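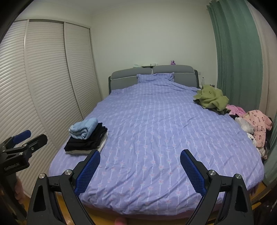

Looking After the Drostance Pair
Photos and captions: Shanthi Chowdhury
Teltwood bench gallery, updated Sunday, August 31, 2025

The Drostance is a pair of hand-held grippers, one per hand, each with a camera on it. They go out to bedrooms and kitchens, they pick up laundry, and they come back to the bench in worse shape than you'd expect from something that has spent the day with towels. Anas Hattar put the pair together in March and has been taking it apart ever since. I took these over his shoulder while he told me I was in his light.

Click any thumbnail to enlarge. Captions are mine. Complaints about torque go to Anas.

Arrival
Both grippers in the carry case, packed by someone in a hurry. The foam has a cutout for each one. They were in each other's.

The lint question
Pad surface, close up. The blue pads have a diamond-mesh texture, which is wonderful for holding a sock and even better for keeping part of it. Most of what you see in the grooves is gray. Lint is always gray, whatever color the laundry was.

Toothbrush, soft
Dry brushing along the diagonals, first one way, then the other. Medium bristles fray the edges of the mesh. We know this from the previous toothbrush.

Damp cloth, plain water
Anas wiping down a pad. A drop of dish soap is allowed if somebody has been picking up things from a kitchen. Rubbing alcohol is not allowed on these pads, and there's a note taped to the alcohol bottle saying so, in his capital letters.

Drying rack
A cooling rack from my own kitchen, on permanent loan. The pads sit tip up overnight. If they go back on damp they creep on the bracket, and a creeping pad looks a lot like a bad operator until you've apologized to the operator.

Pivot screws, before
Each gripper has two round silver screws up where the jaws hinge. One had backed out far enough to catch a thumbnail. The jaw still opened and closed, and it also waved a little from side to side.

Pivot screws, after
Snug, then back a hair. Too tight and the jaws stick halfway and the operator's hand is sore by lunch. Anas tests it by holding the gripper sideways and letting the jaws settle under their own weight. He won't give me a number for this. I have asked.

Threadlocker
The smallest dab I've ever seen a grown man apply, on the end of a toothpick. The removable kind, because we'll be back in here.

Bracket 17
Black triangular bracket with a hairline crack running from a cutout to the outer edge. You have to tilt it under the lamp to see it. It came off the left gripper after a drop onto a wood floor, and it was still working, so naturally it went out on two more jobs before anyone looked.

Spare bracket
New part next to old part. The new one is shinier. It will get over it.

Deburring
200 grit, folded over a popsicle stick, inside the cutouts only. Leave the flat face alone or the pad won't seat. Shanthi's sleeve in the corner, and yes, I know that's me.

Alignment check
Jaws closed on a strip of printer paper. Pull the paper. It should drag evenly across the pad. Here it's pulling out crooked, so the left pad is sitting high.

Alignment check again
Same strip, fresh corner. Even drag. Anas said "huh," and that's the highest mark he gives.

Camera mount
The lens looks down past the jaws, so it sees everything the gripper does and a good bit of whoever is holding it. The mount has a witness mark in white paint. If the two halves of the line don't meet, the camera has been bumped and the calibration is finished, however nice the video looks.

Lens cleaning
Blower, then lens tissue, center to rim. The shirt hem behind his hand was there for moral support.

Calibration board
Gripper held over the checkerboard at the end of the bench. The board is glued to a sheet of glass after the foam-core version warped in a hot car. The wide lens bends every straight line it meets, and this is how the software learns to put them back.

The log
Our logbook, open to the page for the pair. Entry 1469 reads, in full, "squeak." Entry 1470 is the same handwriting and reads "oil?" We did not oil it. It was a grain of something in the hinge arm, blown out with the same little bulb we use on the lens.

Tools, all of them
Hex driver, toothbrush, toothpicks, bulb blower, cloth, paper strips, one lamp. The Lund torque driver on the left is on display mainly because it was expensive.

Practice pile
Old T-shirts on the bench for the final check. Pinch a hem, lift, hold, let go. Both hands, slowly, then at the speed people really use. A jaw that's going to slip generally waits for the second speed.

Sign-off
Anas initialing the tag. One tag per gripper, tied to the case handle and never to the gripper, after a tag got itself into an entire afternoon of recordings.

Back in the case
Each in its own cutout this time. I've written LEFT and RIGHT in the foam with a paint pen.

Notes for anyone servicing the same pair

Pads come from Istden in sets of two. Change both on a gripper even if only one is worn, and write the date inside the bracket where it won't rub off.

If a jaw is stiff after cleaning, look for thread wound around the pivot before you touch the screw. Long hair counts as thread.

The cracked bracket is in the drawer marked KEEP, along with the frayed toothbrush.

Next gallery: the charging dock, once we find out who has it.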